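Plosance Levell extending table - review after a winter of use

Last updated: October

Quick one, because people keep asking and I keep typing the same answer. We bought the Levell from Plosance to replace a dining table that had a wobble no folded napkin could fix. Four people most nights, eight or nine when my sister's lot come over. Small dining room. Needed something that gets bigger without eating the whole floor when it's shut.

Short version: good table, annoying delivery, instructions written by somebody in a bad mood. Would buy again. Probably.

What it's like day to day

The top is the best part. Light color, busy little grain, hides crumbs better than you'd think. Our old one was near black and showed every fingerprint from across the room. I wipe this down once a day with a damp cloth and that's it. No oil, no special spray. Plosance sell a care kit, I didn't get it, can't comment.

It's also where everything lands. Mail, homework, toys, boxes waiting to go down to the basement. If you have kids you already know.
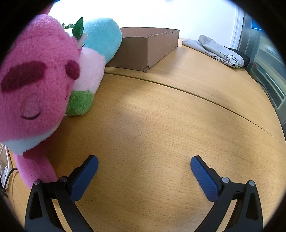

Pink plush and a cardboard box on light wood grain.

The surface does catch the light. Evening with the overhead on, you get glare right where your plate goes. Swapped the bulb for a softer one and mostly stopped noticing. If your table is going under a big window maybe look at the matte finish, I saw it in the Fiore showroom and it was a lot calmer. Costs more.

Putting it together

Two people. Do not try it alone, I tried it alone. The legs go on first with the top face down on a blanket, fine, easy. Then you have to flip the thing and it is HEAVY. My neighbor Murray Sutcliffe came over and we got it turned in one go but he had words for me after.

The booklet has you put in the rail screws before the rails are lined up. Don't. Leave them all loose, slide the top open and shut a few times, then tighten. Step order in the booklet is just wrong, and the drawing for the left rail is a mirror image of the real part. Lost an hour to that.

Box says 40 minutes. Took us closer to two hours and a pizza.

One bolt short in the bag. I called, and Delphine Strickland on the parts desk was great, no forms, no photos, bolt came in a padded envelope with two spares. Full marks for that bit.

Seams and joins

People worry about seams on extending tables and so did I. You can feel them if you run a finger accross. You can't feel them through a placemat. Crumbs do get down in there, I go along with an old toothbrush every couple of weeks. Rice is the worst. Glitter is forever.

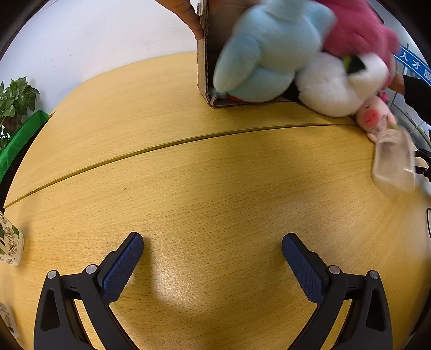

A bigger deal for me is writing. If you put one sheet of paper right over a join and press hard with a ballpoint, the pen dips and you get a hole. My son does his homework with a magazine under the page now. Not a dealbreaker, but if this is going to be someone's desk all day then get a plain fixed top.

The extension itself

Pull from the end, leaf swings up from underneath, drop it flat, push shut. One person can do it once the rails loosen up. First month it stuck on the left side every time. Rubbed a candle stub along the runner and it's been smooth since.

Closed, it's 1,564 mm long. Open, 2,036. I measured both because I didn't trust the website, and the website was right, so there you go. The width doesn't change. Eight fit comfortably when it's open, nine if two of them are kids and nobody minds elbows.

No legroom problem at the corners. The ends are another story, the person at the head of the table gets a crossbar on the knees if they're tall. My brother in law is tall. He complains.

Wear so far

A couple of tiny dings at my end where I dropped a jar. One ring from a hot mug that went away by itself after a day or two, no idea why. Nothing peeling, nothing lifting. The feet have felt pads that fell off almost right away, buy better ones, a pack is a few dollars.

It's had paint, glue, a leaking bag of frozen peas, and more than 70 board game nights by my daughter's tally sheet on the fridge. Holding up.

I also looked at the Cinimum, which is cheaper and lighter. Nice legs. But the floor model rocked when I leaned on it and the leaf was a separate piece you have to store someplace. We don't have someplace. Crossed it off.

Good
- the top, easy to live with
- leaf stores inside
- parts desk picks up the phone

Not so good
- instructions
- weight, get help
- crossbar at the ends
- delivery window was all day and they still came late, dropped it at the curb and left

Get the pads, get a friend, skip the booklet order. If you need to seat six or more every single night I'd go up a size, leaving this one open all the time makes the room feel cramped and the leaf is a slightly different shade from being shut away. Ours has faded a touch on the window side. You only see it when it's open, and by then there's food on it.

Recent reviews
Cinimum stacking stools, two years on
Felt pads compared: the cheap ones vs the hardware store ones
Fiore bench with storage - is the lid too heavy?
Which cordless screwdriver for flat pack

Contact | Copyright, all rights reserved | Back to top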